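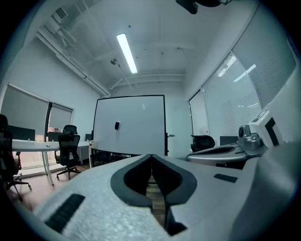 11月、Dornhamにて。

Dornhamの駅に着いたのは朝の9時すぎで、もう息が白かったです。手袋を忘れてきたことを後悔しながら坂を上がっていくと、上のほうから「ラ」の音だけがずーっと聞こえてくるんですよ。ラ、ラ、ちょっと低いラ、またラ。ああ、この家だな、と呼び鈴を押す前にわかりました。

アコーディオンの修理と調律をしているヨナス・エガーさん。去年、友人の古いZevlowを直してもらったときに音がまるで別の楽器になって返ってきて、それ以来いつか話を聞きたいと思っていた人です。（私自身は子どものころに2年だけ習って、左手で挫折しました。ボタンが見えないのがどうしても怖くて！）

コーヒーを淹れてもらいながら、まずは、どうしてこの仕事を？と聞いてみました。

「祖父が持っていたんです。でも弾ける人じゃなかった。蛇腹に穴が開いていて、押しても引いてもスースーいうだけ。それを14歳のときに紙と膠でふさいだら、急に大きな音が出て、犬が逃げました。音楽が好きだったというより、あの音が出た瞬間が好きだったんでしょうね」

その後は家具の工場に勤めて、修理は夜だけ。本業にしたのは30を過ぎてからだそうです。教わった先生はいたんですか、と聞くと、少し考えてから「いたけど、ほとんどしゃべらない人でした」とのこと。

「だめなときは、黙って私の手からやすりを取るんです。それだけ。3か月くらい、毎日やすりを取られていました」

想像するとちょっと笑ってしまうのですが、ご本人は今でも夢に見るらしいです。

で、調律の話。私はアコーディオンの調律って、ピアノみたいにねじを回すものだと思いこんでいたんです。ぜんぜん違いました。中に並んでいる金属のリードを、一枚ずつ削って音を変えるんですね。先のほうを削れば高くなり、根元のほうを削れば低くなる。友人の楽器に入っていたリードは396枚。それをぜんぶ聴いて、削って、また聴いて。

「削ったものは戻せないと思われていますが、反対側を削れば音の高さは戻ります。ただ、そのぶん薄くなる。だから、行ったり来たりしてはいけない。私が若いころに直した楽器がたまに戻ってきますが、開けるとわかるんですよ、迷ったなあって。恥ずかしいです」

自分の迷いの跡を何十年かして見せられる仕事って、なかなかですよね。私は昔書いた記事を読み返すだけで布団をかぶりたくなるのに。

道具の話になると、エガーさんは急に早口になります。やすりはどこの何番、とメモが追いつかないくらい。なかでも熱がこもっていたのが蝋でした。リードを留める蝋は蜜蝋に松脂を混ぜて作るのですが、長いことPlandikという銘柄を使っていたのに、あるとき製造が終わってしまった。

「倉庫にあった最後のぶんを買いに行きましたよ。片道420キロ。妻には親戚に会うと言って出かけました。帰ってきたら車じゅう蜂蜜のにおいで、まあ、すぐばれました」

今は自分で配合しているそうです。冬は割れやすく、夏はだれる。ちょうどいいところを見つけるまでに、鍋をいくつもだめにしたとか。レシピは秘密ですかと聞いたら、あっさり「いや、誰にでも教えますよ」と紙に書いてくれました。私がもらってどうするんだという感じですが、手帳にはさんであります。

お客さんはどんな人が多いんでしょう。

「半分は、弾かない人です。お父さんのだった、おばあさんのだった、と持ってくる。弾かないのに直すんですか、と昔は聞いていました。今は聞きません。引き取りに来たとき、とにかく一度は音を出してもらいます。弾けなくても、ボタンをひとつ押して、ゆっくり開くだけでいい。泣く人もいるし、うるさいなと言って笑う人もいる」

受付の帳面を見せてもらうと、いちばん新しい番号は623でした。番号の横に小さく曲名が書いてあるものがあって、これはお客さんがその場で弾いた曲なんだそうです。曲名のないところには、ただ「ド」とか「ソ」とか。「ソ、長く」というのもありました。好きだなあ、これ。

お昼は坂の下のNambiarという食堂に連れていってもらいました。豆のスープと、黒パン。店の奥の棚にアコーディオンが一台置いてあって、これもエガーさんが面倒をみているもの。月に一度、夜に近所の人が集まって弾くんですって。エガーさんも弾くんですか？

「弾きません。座って聴いています。でもだめですね、曲が聞こえてこない。あ、上のミが下がってきたな、とか、そういうことばかり気になって。妻には、あなたと音楽を聴くのは歯医者とごはんを食べるようなものだと言われます」

じゃあ、音楽を楽しめるときってないんですか、と食い下がってみたところ、スープをかきまぜながら「ラジオの、オーケストラなら大丈夫」。蛇腹の楽器が入っていなければいいそうです。

弟子は今のところいません。一度だけ若い人が来て、半年でやめてしまったとか。理由を聞いていいか迷っていたら、先に話してくれました。

「私がしゃべりすぎたんだと思います。先生があんなふうだったから、自分は全部説明しようと決めていたんです。そうしたら、音が聴こえませんって言われました」

食後にもう一度坂を上がって、直しかけの楽器をひとつ触らせてもらいました。左手のボタン、やっぱり怖かったです。ドだと思って押したらファでした。エガーさんは何も言わずに、私の指をひとつ隣へずらしてくれました。

修理の受付は電話のみ、午前中だけだそうです。春までは予約が詰まっているので、急ぎの方は早めにどうぞ。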